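おくりもの売り場のふしぎ　そのリボン、中身より大きくない？

小学校中学年から読めます　読むのにかかる時間は人それぞれ

だれかの誕生日が近づくと、お店の入り口にも、家族が見ているスマートフォンの画面にも、リボンのかかった箱がならびます。つやつやの紙。金色のシール。「とくべつな人へ」という文字。

見ているだけで、いいものが入っていそうな気がしてきます。

さて、ここで少し立ち止まってみましょう。いま「いいものが入っていそう」と思ったのは、どうしてですか。中はまだ見ていませんよね。見たのは紙とリボンとシールだけです。つまり、まだ何もわかっていません。

このページでは、おくりものの「つつみかた」と「宣伝のことば」を、ちょっとうたがいながら見ていきます。うたがうといっても、お店の人をどろぼうあつかいしようという話ではありません。きれいにつつむのは昔からある楽しい習慣ですし、まじめに作っているお店もたくさんあります。ただ、きれいなつつみ紙が好きなことと、つつみ紙に言われたことをぜんぶ信じることは、べつべつにしておいたほうがいいのです。

箱の大きさは、中身の大きさ？

クッキーのつめあわせをもらって、ふたを開けたら、思ったより少なかった。そんなことはありませんか。

箱の底を指でおしてみると、厚紙が一まい、うかせてあることがあります。「上げ底（あげぞこ）」といいます。おかしの高さをそろえたり、運ぶときに動かないようにしたりする役目があるので、上げ底がみんな悪いとは言えません。ガラスのびんや、われやすい焼きがしなら、すきまにつめものが必要です。

でも、こわれにくいタオルの箱に、どうしてあんなに厚い台が入っているのでしょう。タオルは落としてもわれません。そういうときは、「守るため」という説明がちゃんと合っているか、自分で考えてみてください。合っていなければ、見ばえのためかもしれない、と思っていいのです。

見ばえのための台が入っていても、商品の量がうそだとはかぎりません。箱のうらに「内容量」が書いてあって、そのとおりに入っていれば、書いてあることは本当です。それでも、箱の大きさを見て「たくさんありそう」と思った人は、がっかりします。書いてあることが本当でも、受ける感じがずれていることはあるのです。

うらがわの小さい字を読む

表の大きい字は、買ってほしい人が書いた字です。うらの小さい字にも買ってほしい気持ちはまざっていますが、量や材料のように、きまりにそって書かなければならないことがふくまれています。

れいとして、ギフト店 Stonaveo の「Porkavard」というキャンドルの箱を見てみましょう。表には「森のよろこびをまるごと」とあります。うらには「正味293g」とあります。

どちらが役に立つでしょうか。

「森のよろこび」は、はかりにのせられません。どのくらいよろこんだら「まるごと」なのかも、だれにもわかりません。293gのほうは、はかりがあればたしかめられます。ろうの重さなのか、入れもののガラスもふくめた重さなのかは、「正味」ということばでわかります。正味は、入れものやつつみ紙をのぞいた、中身だけの重さのことです。

「総重量（そうじゅうりょう）」と書いてあったら、入れものの重さも入っているかもしれません。重いガラスに少しだけろうが入っていても、数字は大きくなります。

「森のかおり」は森からきたの？

キャンドルや石けん、お部屋にかざる花の宣伝には、かおりのことばがよく出てきます。「森のかおり」「雪の朝のかおり」「おばあちゃんの台所のかおり」。

雪の朝のかおりと言われても、ちょっとこまりませんか。雪のにおいをびんに集めた人がいるわけではなさそうです。かおりを作る人が、雪の朝を思いうかべてもらえるように、いくつかの香料をまぜたのでしょう。

香料には、植物などからとったものと、人が化学の力で作ったものがあります。どちらが上ということはかんたんには言えません。植物からとったものでも、はだに合わない人はいます。人が作ったものでも、ずっと使われてきたものがあります。

気をつけたいのは、「自然な」「ナチュラル」ということばです。「自然なかおり」と書いてあっても、「自然からとったかおり」とは書いてありません。自然っぽい感じのするかおり、という意味にも読めます。字をよく見ると、約束していることは意外と少ないのです。

「手作り」は、どこまでが手？

「ひとつひとつ手作り」。これも売り場でよく見ることばです。

ぬのを切るのは機械で、リボンをむすぶのは人の手、という商品があったとします。手作りと言っていいでしょうか。では、ぜんぶ機械で作って、さいごに人がシールをはったら？

クラスで話しあったら、たぶん意見がわかれます。どこで線を引くかは人によってちがうので、「手作り」の一言だけでは、何がどう作られたのかはわからないのです。

ラッピングの教室をひらいているヘウォン・シムさんに、このことを聞いてみました。

「手でむすんだリボンは、少しずつ形がちがいます。わたしはそこが好きです。でも、ちがうから高くていい、と言われたら、わたしも『どうして？』と聞きますよ。むすぶのがへたで形がちがうことだって、ありますからね」

先生でも聞くのですから、みなさんが聞いてもかまいません。お店の人に「どこが手作りなんですか」とたずねて、「ぬい合わせるところです」とすぐに答えがかえってきたら、そのお店は自分の商品をよく知っているようです。「ぜんぶ心をこめています」とかえってきたら、質問の答えにはなっていません。

「いまだけ」は、いつまで？

「いまだけ740円」と書いてあるリボンのセットがありました。名前は「So」といいます。ねふだの上のほうに、もっと高いねだんが線で消してあります。

さあ、安いのでしょうか。

消してあるねだんで、本当に売っていたことがあるのか。あるとしたら、いつ、どのくらいの間だったのか。ねふだ一まいではわかりません。いちどもそのねだんで売っていないのに「安くなりました」と見せるのは、きまりにふれることがあります。

「いまだけ」のほうも、しらべる方法があります。しばらくして、もう一度見に行くのです。6月に見た「いまだけ」が、夏休みのあとにもそのままなら、ずいぶん長い「いま」ですね。

タチアナ・トルンカさんは、お店のねふだのデザインをしています。「いそがせることばは、よくききます」と話してくれました。

「人はいそぐと、くらべるのをやめてしまうんです。だから、いそがせることばを見たときこそ、べつの店のねだんを見てほしい。作っている側のわたしが言うのも変ですが、うちの家族はそうしています」

知らないカタカナに会ったら

箱に「Clullness仕上げ」と書いてありました。なんだかすごそうです。でも、意味がわかりますか。

辞書を引いてものっていないことがあります。会社が自分でつけた名前なら、のっていないのがあたりまえです。名前をつけるのは自由ですが、名前がついているからといって、とくべつな技術があるとはかぎりません。表面をみがいただけのことを、長いカタカナで言うこともできます。

知らないことばに会ったら、そのことばを手でかくして、のこりを読んでみてください。「Clullness仕上げのうつくしい箱」なら、のこるのは「うつくしい箱」です。うつくしいかどうかは、見た人が決めればいいことです。材料も、作りかたも、じょうぶさも、この文には書いてありませんでした。

おくりものの写真は、おめかししている

通信販売では、箱を手にとることができません。たよりになるのは写真です。ところが、商品の写真はたいてい、いちばんよく見える向きと光でとってあります。運動会の写真をえらぶとき、目をつぶった一まいをアルバムに入れないのとにています。

まず、大きさに気をつけましょう。まわりに何もない写真では、手のひらにのる箱も、両手でかかえる箱も、同じように見えます。たて、よこ、高さの数字をさがして、じょうぎで紙に線を引いてみると、「えっ、これだけ？」とわかることがあります。

つぎに、いっしょに写っているものです。かごにパンと果物と花がもられていても、売っているのはかごだけ、ということがあります。写真の下の小さい字に「小物はふくまれません」と書いてあったりします。なぜ大きい字で書かないのか、わたしはいつもふしぎに思っています。

仕切りのある箱も見どころです。きれいなおかしやボタンがすきまなく入った写真はとても楽しそうですが、からっぽのときの写真ものせている店なら、マスの大きさや形がわかります。入れたいものがきまっている人には、からっぽの写真のほうが役に立ちます。
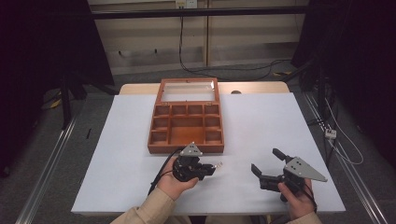
「お客さまの声」を聞くときの耳

商品のページの下のほうには、買った人の感想がのっています。「母がとてもよろこびました」「また買います」。

感想は、本当に買った人が書いたのなら、よい手がかりです。けれども、のせる感想をえらんでいるのがお店なら、ほめている感想ばかりになってもおかしくありません。お金やおまけをもらって書かれた感想がまざっていることもあります。画面を見ただけで、どれがそうなのかを見ぬくのは、大人にもむずかしいことです。

わたしがよく読むのは、ほめかたがほどほどの感想です。「色は気に入ったけれど、ふたがかたい」「リボンが写真より細かった」。こういう感想には、使った人でないと気づきにくいことが書いてあります。もちろん、悪口だから正しいということもありません。とどけた人がおそかったと、商品に怒っている感想もあります。怒る相手がちがいますね。

星の数も、そのまま受けとらないようにしましょう。ひとりだけが5をつけた商品と、たくさんの人がばらばらの点をつけた商品では、意味がちがいます。

売り場でためすこと

家の人といっしょに買いものに行ったら、つぎの3つをためしてみてください。売り物なので、開けたり、強くおしたりはしないこと。

1　表を見て、中身の量を予想する。そのあとで、うらの内容量を見る。
予想より多かったか、少なかったかをメモしておきます。予想をはずしたら、何を見てそう思ったのかも書きます。箱の厚みだったかもしれないし、写真だったかもしれません。

2　宣伝の文から、たしかめられることばと、たしかめられないことばをさがす。
「木でできている」はたしかめられます。「心がおどる」は、おどらない人もいます。たしかめられないことばが、うそだというわけではありません。買うかどうかを決める理由にするには、少したよりないだけです。

3　リボンもつつみ紙もなかったら、それでもほしいか考える。
ほしいと思ったら、買う理由がちゃんとあります。つつみ紙がきれいだからほしい、でもかまいません。そのときは、紙にお金をはらうのだと知って買いましょう。

自分でつつむときは

人がつつんだ箱をうたがってばかりいると、自分がおくりものをわたすときに手が止まってしまうかもしれません。大きい箱に小さいけしゴムを入れて、びっくりさせたい日もあるでしょう。それは楽しいいたずらで、だれも損をしません。もらう人は、箱の大きさを見てお金をはらったわけではないからです。

お店の箱とのちがいは、そこにあります。お金をはらう人が、はらう前に中身を知ることができるかどうか。上げ底でも、長いカタカナでも、はらう前にちゃんとわかるように書いてあれば、あとは好ききらいの話です。

それから、このページに書いてあることも、うのみにしないでください。わたしはつつみ紙にきびしすぎるのかもしれません。台所にあるおかしの箱を家の人に見せてもらって、底がどうなっているか、自分の目で見てみましょう。

ことばのメモ

内容量（ないようりょう）　箱やふくろに入っている中身の量。重さや個数で書いてあります。

正味（しょうみ）　入れものやつつみ紙をのぞいた中身だけの重さや量。

上げ底（あげぞこ）　外から見た底よりも、中の底が高くなっている作り。

香料（こうりょう）　かおりをつけるために使うもの。

通信販売（つうしんはんばい）　お店に行かずに、インターネットや電話などで注文して買うこと。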